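Notebook, November, morning
Finish tests for the Floltcombe table tops

Continued from the previous page. Pieter Nijs asked me to write down what we did with the hardwax oil, so that he and Uzma do not need to repeat it for the Lasidville order.

Sample A got 2 coats with the white pad. Sample B got 2 coats with a cotton cloth, and between the coats I sanded lightly by hand. Both boards are from the same beech delivery. I left them overnight on the rack near the window, which was maybe a mistake, the shop was cold this morning and A was still a little sticky at one corner.

Water test: a wet glass on each board for 50 minutes, then wipe with a dry paper. On A there is a pale ring. On B I see almost nothing, only if I hold the board against the light. Coffee gave the same result, but the ring on A is darker. Arif Setiawan says the pad takes away too much oil, and I think he is right – the cloth leaves more in the pores.

The sanding between coats also matters. I used very little pressure, just to remove the raised fibers. Shoaib Ansari tried it with the machine on an offcut and he went through the first coat near the edge. So by hand only, please, also when we are in a hurry.

Price: Farooqui offered us the big can if we take enough for the whole year. I did not answer yet. I want first to see how B looks after two weeks of normal use.

Table tops in the big room: 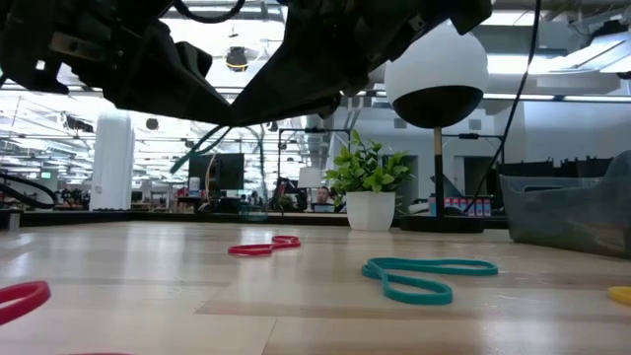
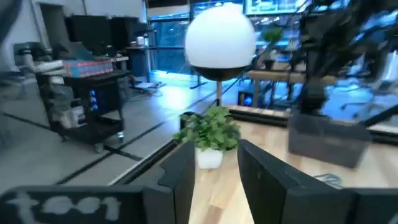
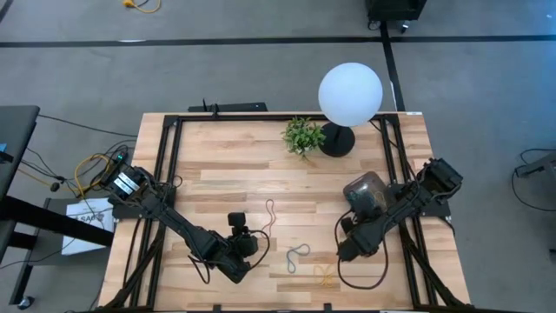 For the Nomemholm desks the customer wants a matte surface, and Danilo Catacutan has already promised it to them on the phone. I must find out what they understand by matte. The table in the first picture is what I would call too glossy for them, it gives back white reflections on the left side, and at a desk with a window this will disturb the eyes. The strips of different color, pale and honey, as in the third picture, are a separate question, and I will ask if they accept such variation or want one even tone. Oil makes the difference between strips stronger in my experience.

To do: cut two more samples from the same beech, one with the matte oil and one with soap only. Order paper, 2,000 grit is finished. Ask Uzma where she put the gloss meter, it is not in the drawer. Sample A goes back on the rack until the corner is dry, please do not move it.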